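4.2 Things that stay on the counter

The second group of diary entries concerns objects which were left on the counter between one use and the next. We had expected that the tenants would write mostly about dirt, and the first coding plan was made with this expectation. After the first reading the plan had to be changed. Of the 437 entries in which a conflict or a small irritation was reported, the larger part did not mention dirt at all. The tenants wrote about clean things that stood in the wrong place, or that stood in the right place for too long.

We use the word "resting" for an object which has been washed or emptied and is not yet put away. The word comes from the tenants in the Grollow building, where one of the older residents had used it in a note on the cupboard door and the others then took it over. In the Lerkumari building no such word existed. There the tenants described the same situation with longer expressions, for example "the cup that is still out" or "the bowl somebody is not finished with". We do not claim that the presence of a word changed the behavior. It did make the diaries from Grollow easier to code, and this should be kept in mind when the two buildings are compared.

The most frequent resting object in both buildings was a drinking vessel. Cups are small and they are used many times in a day, and a person who plans to drink again sees no reason to wash and store the cup each time. For the owner the cup is in use. For another tenant who enters the kitchen, the same cup has no visible owner and no visible state, and it takes a part of the surface in front of the larger items (Figure 3).

Figure 3. A round white vessel in front of a larger gray form with rounded edges. Computer rendering. 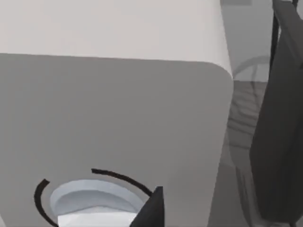

4.3 Ownership and the reading of signs

When a tenant meets a resting object, he or she must decide three questions in a very short time: whose it is, whether it is clean, and whether it may be moved. In the interviews we asked about these questions separately, but the tenants did not separate them. A typical answer began with the owner and ended with the permission, and the cleanness was used as an argument in between. One tenant in Lerkumari explained it in this way: "If it is from Jon's side of the shelf, I leave it. If I don't know the shelf, I look inside. If it is clean, I put it with the others, and if it's not clean I get angry, and then I leave it also."

The last part of this answer is important for our argument. The dirty object and the object with a known owner received the same treatment, although for opposite reasons. An observer who counts only the objects on the counter would not see any difference between the two. For this reason the photographs that are common in older studies of shared housing give only a weak basis for conclusions about cooperation. A full counter can be a sign of respect for the property of other people. It can also be a sign that the tenants stopped to care. The diaries allowed us to distinguish these cases in most entries, but in a certain part of them the coders disagreed, and these entries were put in the category "unclear" and left out of the comparison.

Ownership was marked in several ways. Colored tape on the bottom of the cup was used in Grollow, where the landlord supplies the same white dishes to every tenant. In Lerkumari the tenants bring their own dishes, and the pattern or the damage of an item was enough to know the owner. A chip in the rim was mentioned in the interviews as a good mark, better than a name, because it was not put there on purpose and so did not look unfriendly. Several tenants told us that a written name on a plate is rude. We found this surprising, because the same tenants wrote their names on milk and on cheese without any hesitation. Food seems to be understood as something that may be taken by mistake, and a plate as something that can only be borrowed, so that a name on a plate says openly that borrowing is not welcome.

The interviews on this point were led by Radosław Kołodziej, who lived in a shared flat in Mostdale during the whole period and was known to a few of the participants before the study. We discussed if this was a problem. In the end we kept the interviews, because the answers given to him did not differ in length or in tone from those given to the other interviewers, and because the participants from his own flat were not included in the sample.
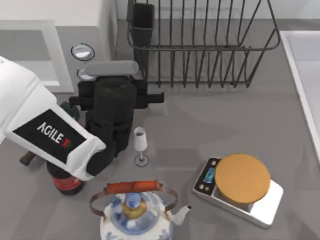 A further sign was the time of the day. The same pan was judged very differently at eight in the morning and at eight in the evening. In the morning the tenants assumed that it belonged to a person who was in a hurry, and they were ready to forgive. In the evening they assumed that the person was at home, sitting in a room a few meters away, and the pan became a message. No tenant said that he or she had in fact checked if the owner was at home. The judgment was made from the hour alone.

We coded the time of each entry in four blocks and compared the tone of the entries with the scale of Begović, which was developed for complaints between neighbors and which we shortened for our purpose. The original scale has items on noise and on parking that have no meaning inside one kitchen, and we removed them. The remaining items worked well in the morning and in the evening blocks. In the night block there were too few entries for a meaningful result, and the tone of these was often humorous in a way that the scale does not catch.

Weekends were different again. On weekdays the main question was how long an object had been resting, while on Saturdays and Sundays the tenants wrote more about how many people had been in the kitchen together. Guests were a special difficulty. A guest does not know the marks, and in two cases a guest washed and stored everything that was on the counter, with the best intention. Both cases produced long entries by several tenants. One of them wrote that it took her most of the week to find her own spoon again, and that she could not even complain, because the kitchen had never been so clean.

4.4 Drying as a shared task

Washing was understood in both buildings as a personal duty. Each tenant washes what he or she has used. With drying this was less clear. A minority of tenants dried their dishes by hand directly after washing. The majority left them to dry in the air, and from this moment the dishes occupied a place that belongs to all. The next person who washed had to find room, and to find room meant to touch the things of another.

In Grollow a rule existed that whoever needs the place empties it. The rule was not written, but all tenants we interviewed could repeat it in similar words. It has the advantage that no schedule is necessary. Its weakness is that the work falls on those who cook often and wash at once, and two tenants in that building had calculated for themselves that they put away the dishes of the others nearly every day. They did not present this as a complaint. One of them even said that she liked it, as she learned in this way who had eaten what. The other had moved his own cooking to a later hour, when someone else would already have made the place free.

In Lerkumari the rule was the reverse: things should not be touched by anybody but the owner. Here the wet dishes were put on a towel when the usual place was full, and later on a second towel, and on bad days the towels reached the stove. The building manager gave us the invoices for the kitchen repairs, and one position, the replacement of a swollen section of the worktop, had cost 1,740. The tenants paid it together. After this payment the rule was discussed at a house meeting, but it was not changed.
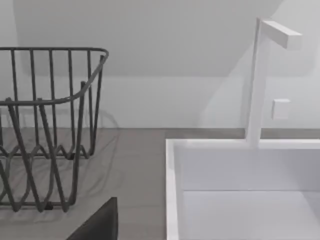
It would be easy to conclude that the rule in Grollow is the better one, and the first version of this section said so. We are now more careful. The tenants in Lerkumari stay in the building for a shorter time and know each other less, and a rule which asks people to handle the property of strangers needs a trust that may not be available. When we asked them directly if they would prefer the other system, most said that they would accept it for glasses and plates but not for pots and knives. The line between these two classes was drawn by price and by the possibility of damage. Non-stick pans were named again and again. A tenant who owned such a pan kept it in his bedroom, and he was by no means the only person who stored kitchen equipment outside of the kitchen.

This practice, which we call withdrawal, was not foreseen in the diary form. It appears only in the free remarks at the end of the page. The last diaries were collected on Wed 17 January, and until then we had no possibility to add a question about it. In the follow-up interviews in May we asked every remaining participant which items they kept in their own room. Knives, pans and coffee equipment were the most common answers, and one participant had a complete set of everything, including a cutting board and a drying cloth, and used from the shared kitchen only the water and the heat. His diary contained almost no irritations. In the quantitative part he therefore appears as one of the most satisfied tenants, and we come back to his case in Section 5, where the measure of satisfaction is discussed.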